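Filed under: Course Notes > Hospitality and Small Premises > Unit 4
Print | E-mail this page

Unit 4 handout: Cold storage in small accommodation 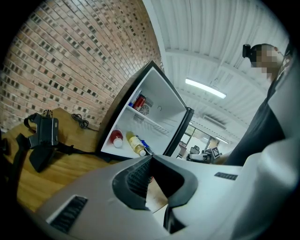 Fig. 4.1 Compact fridge with a single wire shelf dividing the interior.

Read before the tutorial. Bring your costing sheet from Unit 3.

1. Energy use
Running cost depends on the room as much as the appliance. A compressor in a closed cupboard runs longer, and the label figure assumes a ventilated space. For the Hosasmont exercise, use 517 kWh a year for the shared kitchen fridge and leave guest rooms as a separate line.

2. Temperature
Chilled food is held at 5 degrees or colder. Small units without a fan are usually coldest near the evaporator and warmest in the door, so milk for guests should not be kept in the door. Check with a probe thermometer - the dial numbers are settings, and they vary between makers.

3. Placement
Leave 100 mm clear behind the unit unless the manual gives another figure. Keep it out of direct sun. After moving a compressor model, stand it upright for several hours before switching on.

4. Case study: Brurnilthorpe Lodge
Ferdinand Holzer's costing put replacement of the guest fridges at $1,253 per floor. Aurelia Thaler's revised version, with the old units serviced and new door seals fitted, came to $909. Compare the two and note which labour costs each one leaves out.

Submit answers by the end of December. Late work goes through the unit office.

Shares: 3 | Comments (0)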